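Wetora sync client: notes on the OS beta
July 29, 2020. Khadija Benjelloun 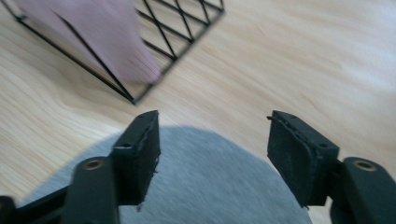
Build and install
Built 818 against the new SDK. Three deprecation warnings, all in the notification code, left alone for now. Installs clean on the Cladberg test phone. First launch asks for local network access before the login screen is drawn, so the prompt shows over a blank view. Need to move the discovery call to after login.

Background refresh
Old build on the current OS: refresh fires on schedule with the app suspended. 818 on the beta: no refresh while on battery, normal on the charger. Log has the task submitted and accepted, then nothing until the app is opened again. Same with low power mode off. Tried a longer earliest-begin interval, no change. Filed a bug report with the log attached.

Local database
Migration from schema 6 ran without errors. Row counts match before and after on the Stallemstead data set. Cold open is 205 ms, which is fine. Sorting is wrong for names with a dot above the e: Kazlauskienė lands after Kazlauskis in the contact list. Suspect our own collation function, not the OS. Check on the old build before blaming anything.

Widget
Medium size only. Text truncates at the largest type setting. Timeline reload works from the app but not from a push.

To do
Move discovery call.
Collation test on old build.
Repeat the battery run on the next beta, expected in August.
Ask Cladberg whether they can hold one phone back on the current OS.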